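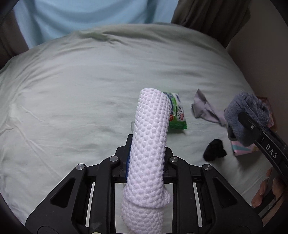 *Item 3: the white bubble-knit piece, above the green sheet in the back bedroom.*

**Murín House residents' meeting, February 2018**

Present: Melina Chrysikopoulos (chair), Þórey Steinarsdóttir (minutes), both Kondau brothers, Daltton from upstairs. Apologies from the second floor, who never come.

**1. Last minutes.** Approved without being read, as usual.

**2. Laundry room.** The left dryer still squeaks. Plasesum quoted 200 dollars to look at it and wouldn't say what looking includes. Melina will ask for that in writing. Daltton offered to oil it himself and was thanked in a way he understood.

**3. Unclaimed knitwear.** The white item has been in the lost pile since July. Opinions on what it is:

- a sleeve (Daltton)
- a leg warmer, with the cuff as evidence (Melina)
- a hat for someone with a very long head (older Kondau)

The puffy dots were admired. Þórey pointed out that they get smaller toward the rounded end, and said whoever made it either planned that or ran out of patience. Discussion of washing temperature went on for 16 minutes and settled on cold, flat dry, no dryer, least of all the left one.

Agreed: a note goes up by the mailboxes. If no owner turns up by the next meeting, Melina keeps it. Daltton asked to have his objection recorded. It is recorded.

**4. Guest bedroom.** The sage fitted sheet stays on the bed. The older Kondau finds the color restful; the younger finds it like a dentist's. Sorting may go on in there until the folding table is fixed, but people are to take their things with them when they're done – wipes included. Guests have been polite so far.

**5. Folding table.** Still 2 bolts short. Younger Kondau has had this since the fall and reports progress, meaning he has found the right drawer.

**6. Money.** The soap fund stands at 56 dollars. Þórey proposed buying the large box. Daltton proposed the scented large box. Carried, unscented, four to one.

**7. Any other business.** Whoever is using the lint bin for orange peel, please stop.

**To do**

- Melina: Plasesum letter, mailbox note
- Þórey: soap
- Younger Kondau: bolts
- Daltton: nothing, at the request of the meeting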